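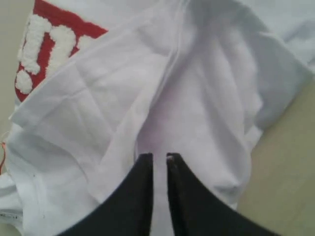
# Finding the collar first

A crumpled T-shirt has no fixed shape, so a robot cannot match it against a stored model. The Gallero study, run by Calov with the Grostier laboratory, splits folding into two problems: find an edge worth holding, then plan the fold. Only the first is treated in this paper.

The training set holds 1,230 grasps on cotton garments, each recorded from the wrist and from a fixed view of the table. Labels cover 3 regions — collar, hem and sleeve.
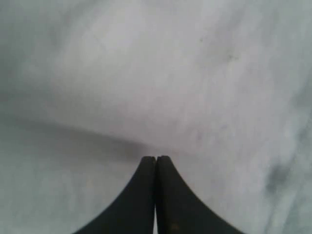
*Wrist view with the gripper closed. Pale cloth-like surfaces give the network little contrast.*

In 134 test trials, most errors came from taking two layers instead of one. The Ravn controller now limits each attempt to 8 seconds, then releases and looks again.
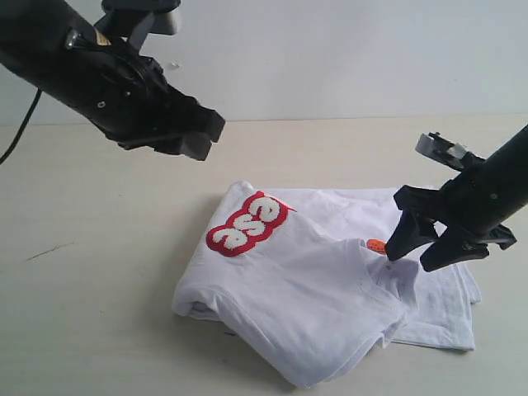

Adding the second arm changes the cost of a poor grasp. One gripper can keep hold near the neckline as the other looks for a matching point, and the search need not restart from a heap. Dark fabrics remain untested.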